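Visite de la conserverie Sequeira : compte rendu

La conserverie Sequeira occupe deux bâtiments parallèles sur le port, séparés par une cour de déchargement. Nous y avons été reçus en mars par Leonor Arruda, responsable de production, et par Armindo Pinheiro, chargé de la maintenance des autoclaves. La visite a commencé à 7 h 30, à l'arrivée des premières caisses de sardines, et s'est terminée peu avant midi.

Réception et préparation

Le poisson arrive en bacs isothermes, sous glace écaille. La température à cœur est relevée sur un échantillon de chaque lot avant toute autre opération ; au-delà de 4 °C, le lot est refusé. Le classement se fait ensuite au moule, c'est-à-dire au nombre d'individus par kilogramme. L'étêtage et l'éviscération restent manuels pour les sardines de petit calibre. Leonor Arruda justifie ce choix par le rendement matière : sur les petits moules, la coupe mécanique emporte une part de chair que l'entreprise ne souhaite pas perdre.

Le saumurage dure entre 15 et 40 minutes selon le calibre et la teneur en matière grasse, qui varie fortement au cours de l'année. En mars, le poisson est maigre. L'essentiel de la production de printemps est donc orienté vers les sauces (tomate, escabèche), et la gamme à l'huile d'olive est réservée aux prises d'été.

Cuisson et emboîtage

Deux méthodes coexistent dans le bâtiment nord. La première, dite traditionnelle, consiste à cuire le poisson à la vapeur sur des grilles avant la mise en boîte. La seconde cuit le poisson dans la boîte ouverte, retournée ensuite pour l'égouttage. La cuisson préalable donne une chair plus ferme et un jus de couverture plus limpide, au prix d'une manutention supplémentaire. Le passage des grilles d'un poste à l'autre constitue le principal goulet d'étranglement de l'atelier.

La ligne d'emboîtage visitée était réglée sur le format club, à 70 boîtes par minute à la sertisseuse. Le parage final se fait aux ciseaux, et le poisson est disposé tête-bêche. Le jutage est assuré par une doseuse Clurneck à rideau ; l'excédent d'huile est récupéré, filtré et remis en circuit au cours du même poste.
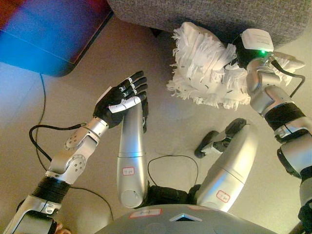
Le sertissage fait l'objet du contrôle le plus strict de la chaîne. Une boîte est prélevée sur chaque tête toutes les demi-heures, puis découpée. L'opérateur mesure la hauteur et l'épaisseur du serti, la longueur des crochets de corps et de fond, et calcule la croisure. Les valeurs sont reportées sur une fiche papier, puis ressaisies. Florêncio Esteves, qui participait à la visite et a longtemps travaillé dans l'emballage métallique, a fait remarquer que la double saisie était une source d'erreurs évitable. Le service qualité en convient ; le remplacement des fiches est prévu, sans échéance.

Stérilisation

Les autoclaves sont horizontaux, à ruissellement d'eau. Un panier complet contient 1 561 boîtes au format club. Le barème affiché sur l'appareil en service était de 116 °C, avec contre-pression au refroidissement pour éviter la déformation des fonds. Chaque cycle est enregistré sur deux sondes indépendantes. En cas d'écart entre elles, le panier est consigné jusqu'à l'examen des courbes. Armindo Pinheiro nous a montré le relevé d'un cycle consigné : l'écart provenait d'un presse-étoupe usé sur le passage de sonde.

Après refroidissement, les boîtes sont lavées, séchées et stockées avant étiquetage. Des échantillons sont placés en étuve à 37 °C pendant sept jours.

Stockage et maturation

Le magasin occupe tout le rez-de-chaussée du bâtiment sud. Les boîtes à l'huile y séjournent au moins quatre mois et sont retournées à mi-parcours. Nermina Mujić, responsable du magasin, tient un registre par lot ; le dernier inventaire faisait état de 3 167 cartons.

La dégustation comparait deux lots de sardines à l'huile d'olive, l'un de quatre mois, l'autre de 17. Le second présentait une arête centrale presque fondante et un sel mieux réparti. La peau, en revanche, y était plus fragile au démoulage.

Renseignements pratiques

Les visites se font le matin, sur inscription, par groupes de douze au maximum. Blouse et charlotte sont fournies ; prévoir des chaussures fermées à semelle antidérapante. Le magasin d'usine ouvre à 10 h et n'accepte pas les cartes pour les petits montants.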